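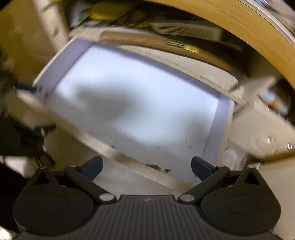 La pince et ses deux patins bleus, au-dessus du bac blanc de l'établi.

Bon, des nouvelles de Stollus, puisque vous êtes plusieurs à m'en demander ! En novembre je vous avais laissés avec une pince qui fermait de travers et un moral en berne. Depuis, j'ai tout redémonté (oui, encore), refait les deux bras de la tringlerie et revu les axes, et cette fois les doigts se rejoignent bien au milieu.

Le gros changement, ce sont les patins. Les anciens glissaient sur tout ce qui était un peu lisse. Tiruwork Weldu, avec qui je partage l'établi à l'atelier Plunport, m'a conseillé une matière plus souple et je lui dois une tarte. J'ai fait une série d'essais avec des petits pots en plastique : 137 prises réussies sur 174. Avant, j'en ratais plus d'une sur deux, alors je suis ravi !

Il me reste un souci de jeu dans le bras gauche quand je ferme vite. Je soupçonne la vis de pivot, que je resserre à chaque séance et qui se redesserre aussitôt. Si quelqu'un a un frein-filet préféré, je prends. Et le bac aurait bien besoin d'un coup d'éponge, il y a des taches brunes regroupées sur le bord, je m'en occupe avant la prochaine série.

Les fichiers des doigts sont dans le dossier partagé, sous le nom Gekis (la version 2, surtout pas la première). Écrivez-moi si vous les imprimez, je veux voir ça !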